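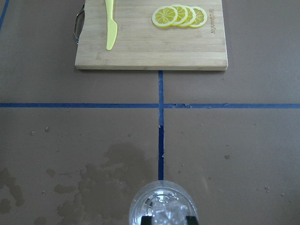
When Robots Spill: The Case of the Soggy Lemonade

Have you ever knocked over a drink at dinner? Then you already have something in common with some very clever machines! Robots spill things too, and when they do, the people who work with them get excited, a bit like detectives who have just found a muddy footprint.

Let's visit a robot called Ccori. It is learning to make iced lemonade at a workshop named Skusholm. To make a glass of lemonade you pick up a cup, tip a little measuring cup called a jigger, add the ice and finish with a slice of lemon. Easy for you! For a robot, every one of those steps is a puzzle.

What went wrong?

On try number 6 in February, Ccori lifted the jigger, carried it toward the glass and started to tip it far too soon. Splash! The drink landed on the table, and then the jigger fell over as well.

The robot didn't notice. It carried on with the next step as if the glass were full. Can you imagine pouring your cereal onto the floor and then sitting down to eat it?

How do you find a fault?

Omar Daher looks after Ccori, and he started with the puddle. A puddle is a clue. Its shape can help show where the liquid began to fall. Brown paper is great for this because it turns darker where it gets wet — you can try it at home with a paper bag and a teaspoon of water (ask a grown-up first, and put a tray underneath).

Strips of blue tape split the paper into sections, a bit like streets on a map. So Omar could write down which section got wet and compare it with the place where the robot should have poured.
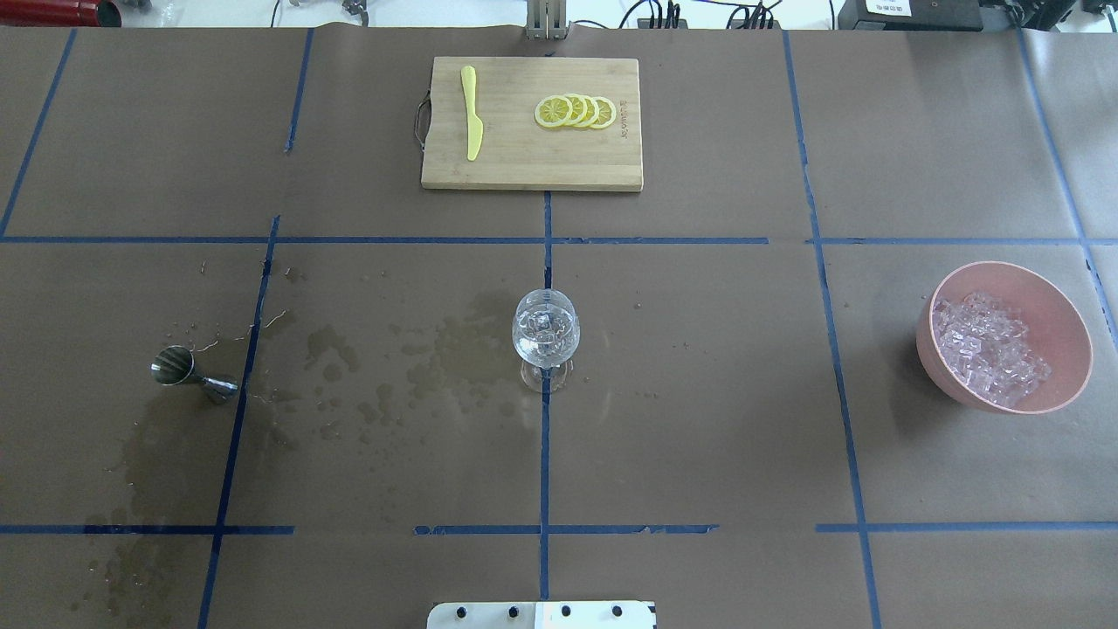
Omar Daher says the first thing he wanted to do was grab a towel, and he had to tell himself to leave the mess alone until he had written everything down.

Then he checked the robot's notes. Robots keep a diary called a log, where they store what they did and when. Ccori's log had 2,203 lines in it! Near the end was the answer. The robot had the wrong number for how far away the glass was. It thought it had already arrived, so it poured.

Fixing a mix-up like this is called calibration (say it: kal-uh-BRAY-shun). It means checking a robot's measurements against the real world and putting them right, like setting a slow clock to the correct time.

Is a spill dangerous?

It can be. Water and electricity are a bad mix, and robots are full of wires. A wet floor is slippery too. If you ever see a spill near a machine, follow these rules:

Stay back and keep your hands away.
Tell a grown-up right away.
Don't wipe it up until a grown-up says the machine is safely switched off.

And Ccori? After its calibration it had 8 more tries, and 2 of them still ended in a splash. Omar is reading the log again to find out why — there's another clue in there somewhere!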